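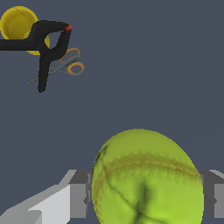 ## Re: [grustside-floor] What happens to the mixed bins line after August

**From:** Cuiping Yu
**Date:** 5 April 2026

Dear all,

Thank you to Chávez for writing down the questions from the break room. I answer between the lines, and I try to separate what I know from what I only think. I work with the simulation two days per week and at the mixed bins the other days, so I see both sides a little.

> I keep hearing three different stories. One is that the Pindavik arms will take the whole mixed bins line. One is that they take only the easy items. One is that it is only a computer project and we will never see it. Which one is it?

The second one is closest. For now everything is in simulation, as with the ball on the blue-gray surface. Two real arms are ordered from Rulau and should stand at station 4 in August. They will get the bins with soft and round items first. The tools stay with us at the beginning, and I will explain below why I asked for this.

> If it is only easy items for the robot, then we get only the hard ones. Has anybody thought about our hands and our rate?

I have thought about it, and I am worried about the same thing. Today a full shift at station 4 is 1696 items. Many of these are quick, a ball or a sponge, and while we do them the hands and the eyes can rest. When the quick items go away, the number cannot stay the same. I wrote this to the planning group and asked that the target for people be measured again from zero after the arms start. The answer was "we will look at it," and I do not accept this as a promise. I ask everybody who agrees to reply to this thread, so there are more names than mine.

> And who decides what is easy?

At the moment, we do it in a list. I make the test cases from real bins and name each item the way we name it on the line. A tennis-type ball looks easy, but the fingers press it from both sides and it looks a little squeezed, so we must set how much force is allowed. You and I do this without thinking. For the arm, somebody must write it in a field.

The harder case is what lies farther from the ball. The clamp is partly on top of a yellow round thing, and the blades of the scissors go under one arm of the clamp. If you pull the scissors first, the clamp may move too. On the line, most of us would lift the clamp and then take the scissors by the orange loops. I never learned this from a paper. I learned it from the colleague next to me in my first week, and I would like this kind of knowledge to be counted as work when it is put into the system.

> Will they use our work to train it and then send us home?

I asked directly. The written reply says that no position at Grustside is removed before the end of the first year with the arms. It says nothing about the time after. It also does not mention temporary contracts, and I think we should ask about these separately, in writing.

About using our work: the two test sets I prepared are numbers 2149 and 2162. The first has single items and the second has items which touch or cover each other. Anyone may look at them, the folder is open on the shared drive. Over 100 comments from the line are already in 2162 and many are better than what I had written myself. The time for writing them should be paid. For me it is paid, for the others it was done in the break, and this is not right.

> Last thing. Can we say no to a bin?

Today yes, you put the red card on it. In the present plan, the arm can also refuse a bin and it then comes to the person at station 5. This person cannot refuse it back. I have asked to change this, so that a refused bin goes to the shift lead and does not land on whoever stands nearest.

What I need from you:

- your opinion about the new target, as a reply here or on paper in my box
- item pairs which are difficult to separate, especially anything with blades or springs
- two people from the late shift who want to sit with me at the simulation for some hours (paid, I have this confirmed)

Please excuse if some sentence is too direct. In my language it would sound softer.

Best regards,
Cuiping Yu
Mixed bins, early shift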